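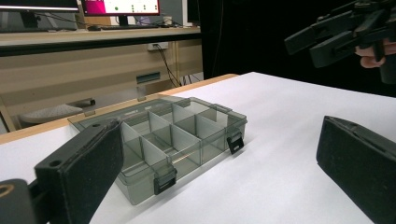 My aunt Morag left me the button tin, the whole lot of it, and I'd been putting off sorting it since October. Then on Wednesday I bought a box from Hullen's on the corner, smoky grey plastic with eight compartments and two black latches, and I thought right, that's it, no more excuses.

The man at the till (Evander Cairns, he was two years above me at school and still has the eyebrows) asked what it was for.

"Buttons," I said.

"How many?"

"Aunt Morag said 1556. She wrote it inside the lid of the tin."

He looked at the box, then at me. "You'll be wanting a bigger box."

Well, I didn't want a bigger box, I wanted that one! So home I went, opened it up on the white table with the lid laid flat behind, and stood there like a woman about to carve a turkey. Eight little rooms. Shirt buttons could have one, coat buttons another, and then what? Colour? Size? Morag never sorted a thing in her life. She'd plunge her whole arm in and come out with exactly the one she needed, and it drove my mother up the wall.

I tipped the tin out on a tea towel and started with the pearly ones. I'd got to 142 when I found the brass one with the anchor.

I knew it straight away. It came off Uncle Rab's jacket on the MacRitchie ferry, the day he proposed, because she'd been holding on to it so hard in the wind. She told that story every Christmas and every Christmas the waves got taller. I'd always assumed she'd made up the button.

I rang Mum.

"It's real," I said. "The anchor one."

"Of course it's real. I sewed the replacement on. Terrible match." She went quiet for a bit. "Is it scratched on the back?"

I turned it over. It was.

So the anchor got the first compartment, all to itself, and the pearly ones went in next door. Then I put the kettle on, and the rest went back in the tin for now. Mum's coming over on the ten o'clock bus and she says she's bringing her own buttons.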